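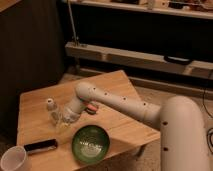 Sheldon Cloutier wrote in to ask whether you really need to clear a table before you start refilling, or whether the bit of worktop next to the sink will do. The bit next to the sink will do for a single bottle, Sheldon, and I've done plenty that way. For a full refill from the Zereo pouches I'd go for a table every time, so this section is written for a table.

Section 3: Setting up your refilling table

What you'll want within reach

A clear glass jar for the main refill, a small glass bottle with its cap, a bowl, a marker and a plastic cup. My green bowl lives in the middle towards the front, with the marker lying flat to the left of it and the cup out at the corner. The bottle and the jar stand further back. If you're left-handed, flip the whole lot over and ignore me whenever I say left.

You don't need our containers for any of this! The Harkbridge starter box comes with a jar, but an old jam jar with a decent lid is every bit as good, and so is a cordial bottle if you can get the brush down it.

Before you start

1. Wash the jar, the bottle and their lids in hot soapy water, rinse them well and stand them upside down on a tea towel. I do this the night before.

2. Give the inside of each one a look against a window. Any droplets hiding round the shoulder, leave it longer. Dry goods and damp glass make a sort of cement (I have chipped cinnamon out of a jar with a skewer and I don't recommend it).

3. Wipe the table and let it dry. On bare wood, put an old tray or some baking paper down if you're pouring oil.

Note: if you've bought second-hand bottles, check the neck with a fingertip wrapped in a cloth. A chip there means it won't seal, and it goes in the bottle bank.

Laying things out

4. Put the bowl where both hands can get to it without stretching. It catches whatever misses, and it's also where the pouch clip goes, and the spoon, and the cap when you've taken it off. A wide, fairly shallow bowl is easiest.

5. Stand the jar behind the bowl, and the small bottle a hand's width to one side. Any closer and you'll knock one with the other while you're screwing a lid on – ask me how I found out.

6. Lay the marker down on its side with the cap on. It wants to be somewhere you can pick it up without reaching over an open jar.

7. Set the plastic cup out of the way for now. You'll use it for measuring and then for the leftovers.

Caution: clear glass on a pale wooden table is surprisingly hard to spot, especially in the evening with the lamp on. If there are children about, or you're just tired, pop a dark tea towel underneath.

Filling the jar

8. Snip the corner of the pouch. Go small, you can always cut more.

9. Pour into the cup first, then from the cup into the jar. It feels like a faff, but plastic bends, so you can pinch the rim into a spout, and you get far more control than you do with a floppy pouch. A standard Zereo pouch holds 597 ml, which is an odd number, I know. Check the size of your jar before you begin and you won't be left holding half a pouch with nowhere to put it.

10. Stop a finger's width below the top. With flour or ground spices, tap the base gently on your palm and let everything settle before you decide it's full.

11. Wipe the rim with a dry cloth and put the lid on straight away.

Filling the small bottle

12. Use a funnel if you have one. A cone of baking paper works for anything dry, and for liquids I use the little Breltitz funnel, mainly because it was in the drawer when I moved in.

13. Fill slowly. Narrow bottles burp air back at you, so give it a second between pours.

14. Wipe, cap, and tip it upside down over the bowl to check for leaks. If it weeps, take the cap off, wipe the thread and try again.

Caution: never put cleaning products into a bottle that has held food, or food into one that has held cleaning products. Keep two sets and store them in different cupboards.

Labelling

15. Write the name and the month on the glass with the marker, low down where your hand won't rub it. "Cumin, December" is plenty. Leave it 5 minutes before you touch it.

16. If the ink beads up, the glass is greasy. A dab of white vinegar on kitchen paper sorts that out, then dry it and write again.

Note: permanent marker comes off glass with surgical spirit. It does not come off a wooden table nearly so well, so put the cap back on between jars. I mean between every jar.

Clearing up

Tip clean dry spills from the bowl back into the pouch, fold the top over twice and clip it. Oily bits go in the bin, never down the sink. Rolled-up empty pouches can go back to the Aitken counter any Tuesday, rinsed please, with the tops left on.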